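Clokent House to open 23 rooms for short stays in May

Sat 15 March

The housing group Hatuvness will open its first short-stay house in Lindel this May. The building is the former Clokent guest house on the river side of town, which has been closed to guests for several years. It will have 23 furnished rooms for people who come to Lindel for hospital treatment, for seasonal work or while they are looking for a permanent home.

Hatuvness bought the house last winter. Most of the old bedroom furniture was kept, including dark wooden headboards from the guest house period. The bedding is new. All rooms get white duvets and white pillows, and the same white covers are used in the whole house, so that the laundry can be washed together and any cover can go back to any bed.

The group received more than bedding for the opening. In the autumn it asked the people of Lindel to give clean clothes in good condition, and 700 pieces were brought to the collection point at the Kiani laundry. Many guests of such houses arrive with one small bag, and Hatuvness wants to have a choice of shirts, blouses, sweaters and coats ready for them. The clothes are now being sorted in the bedrooms, where the beds offer more space than the tables downstairs.

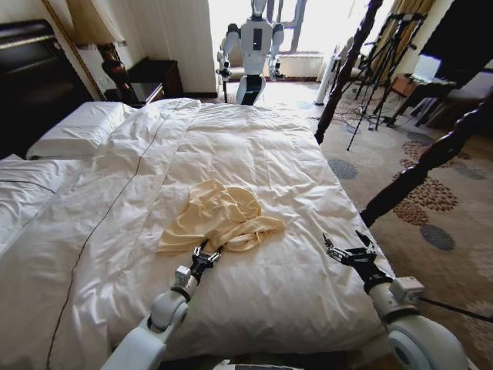
The sorting follows a simple order. Each piece is laid on the bed, checked for stains, missing buttons and open seams, and then put on a hanger or folded. Pieces with small damage go to a repair basket. Pieces which are too worn are cut for cleaning rags. Light colours are handled first, in the hours when the daylight in the rooms is good, as marks on cream and pale yellow fabric are difficult to find under the ceiling lamps.

Long-sleeved shirts take the most time. The sleeves have to be straightened before the hanger goes in, and a blouse with a wide neck slides off again if the top button is left open. Hatuvness has put a short instruction sheet inside the wardrobe doors. It asks that shirts are buttoned at the collar, that all hooks point in the same direction on the rail, and that nothing damp is hung up.

Some 10 hangers were planned for every wardrobe in the first calculation, but the group has now raised the number, after it became clear that many guests stay through a change of season. The Kiani laundry is giving used hangers, and residents can also leave spare ones at its counter during opening hours. Plastic hangers are preferred. Wire hangers are not accepted, as they leave points in the shoulders of knitted clothes.

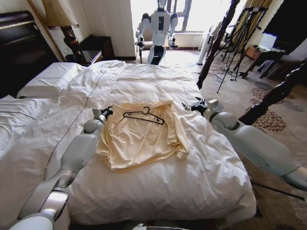

A pale yellow garment and a black hanger on one of the beds.

The rooms are on two floors. Those on the upper floor have one bed or two, and guests who travel with a family member can ask for the second kind. There is a shared kitchen on the ground floor and a small laundry room behind it. Guests change their own bedding once a week and find fresh covers on the shelf in the corridor.

A night will cost 70 dollars for a room, with a lower price for stays longer than one month. People who come for treatment can apply for a reduced price through the hospital office in Lindel. Hatuvness expects that about half of the rooms will be used in this way during the first year, although the group says it is too early to give a sure number.

Work in the house is not completely finished. The stairs will get a second handrail, and the painting of the corridor on the upper floor is delayed by the late delivery of new doors. The parking area behind the building will stay closed until the ground has been levelled. Neighbours were informed by letter that there can be noise on weekdays until the end of the month.

Clothes donations are closed for the moment. A new collection, for winter coats and children's sizes only, is planned after the opening. Applications for rooms can be made by mail or at the Hatuvness office in Lindel, where a list of the rooms with their prices is also available.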